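Setting Up a Tool Sorting Task on the Reltar Two-Arm Bench Kit

By Iman Hamdy
Updated 2024-06-16

If you have your Reltar kit bolted together and both arms wake up when you flip the switch, congratulations, the fiddly part is behind you! I get a lot of mail from people who reach this point and then wonder what to do first, and my answer is nearly always the same: put some screwdrivers in a tray and teach the arms to handle them. They're cheap, you probably own a few already, and the handles are nice and fat for the grippers. I paid 40 dollars for my kit's extended rail from the Fudville shop and have been very happy with it, but the standard one is fine for everything on this page.

Step 1. Lay out the bench

Set the tray in the middle of the floor where both arms can get to it comfortably, and put the screwdrivers in with the handles all at the same end. Before you start the software, park each gripper on its own side and look for the green lights on the joints. Leave a bit of open floor near the left arm too (you'll want a spot to put a tool down later on).

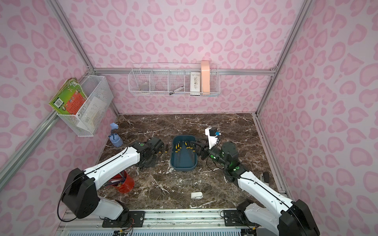
Right arm at the tray, left arm beside it, with one yellow-handled screwdriver out on the marble by the left gripper.

You don't need to clear away every last thing. I keep my pens and books within reach, and I rather like the bench looking lived in. Just keep the space over the tray open, and check that the cables have enough slack to follow the arms when they stretch out.

Step 2. Teach the left arm

Open Rititis, which is the teaching program that comes with the kit, and choose New Task. Pick the left arm, bring it slowly over the handles, and save a point there. Then lower it until the fingers are on either side of one handle and save again. Take your time with this! My first try was a good inch off, and I spent a whole evening blaming the program before I noticed.

Step 3. Bring in the right arm

Now do the same from the other side. Have the right gripper come in over the back of the tray while the left one stays close to the near edge, and save a waiting point for each, a hand's width back. Set the speed to 2 for the first few runs. It will feel terribly slow, and you'll be glad of it when the two grippers get close together. 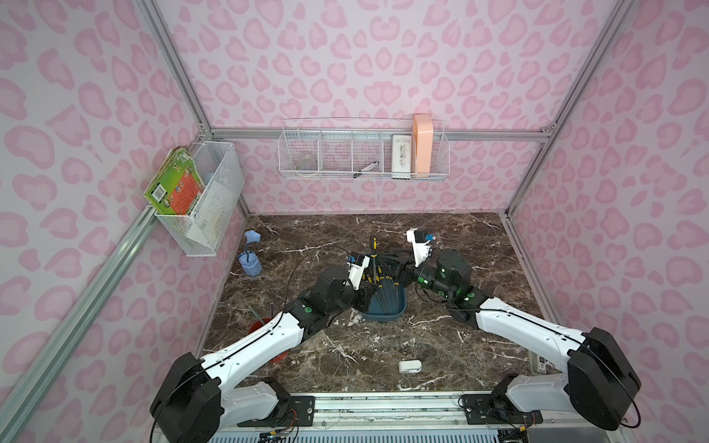

Step 4. Run it and adjust

Press Run and keep a finger on the pause key. If a gripper closes too high on a handle, go back to that one point and lower it a touch; there's no need to teach the whole thing over again. Save your task under a new name each time you change it. I use the Inskip add-on to keep my old versions in order, though a plain folder works too.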